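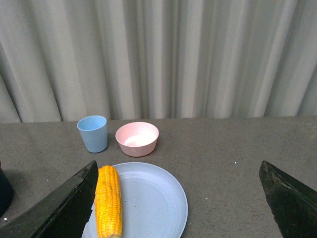 图1 玉米和盘子,台面工位

楼主 trenu_22
我们Trenulico这边打算给备餐台配一台桌面臂,预算卡得紧。Donholm报的夹爪单价2659元,指尖另算,每对300元。Clorkanik的便宜些,但指尖和爪体是一体的,磨坏了得整只换。两家都用过的说说,该选哪个?

回复 老螺丝
选能单换指尖的。我们厂两班倒,换下来的指尖攒了半抽屉。预算里把耗材单列一行,别混在维修费里,不然年底对不上账。

回复 灰台面
不同意楼上。楼主才一个工位,负载又小,一体的够用。省下的钱不如留给安装调试,集成商上门一天的费用先问清楚。
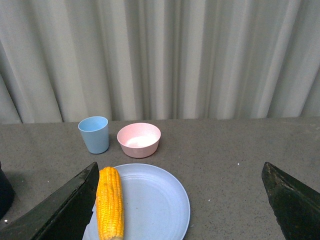

回复 trenu_22
调试费问过了,Alvarado按天收,周一到周五一个价,周末翻倍。我担心的是开口行程,盘子、杯子、碗都要拿,玉米也要拿,不想为每样东西各配一副指尖。

回复 老螺丝
那更要看行程。让两家把最大开口和夹持力写进报价单,口头说的不算。样机能借就借,自己的餐具拿去试。

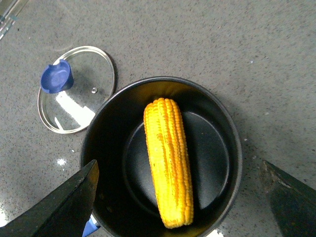 回复 灰台面
采购清单里别只写夹爪,餐具和锅具也要一起定型号。锅买来换一个口径,点位就得重教。像这种玻璃盖,蓝色的钮是凸出来的,抓取点好定;要是平盖没有钮,就得考虑吸盘,又是一笔钱。建议同款锅买2套,一套上线,一套备着。

回复 trenu_22
锅具这条之前漏了,已经加进表里。夹爪倾向Donholm,先报一只爪加2对指尖,等三月批下来再说。

回复 灰台面
我还是觉得一对备用就够,你自己定吧。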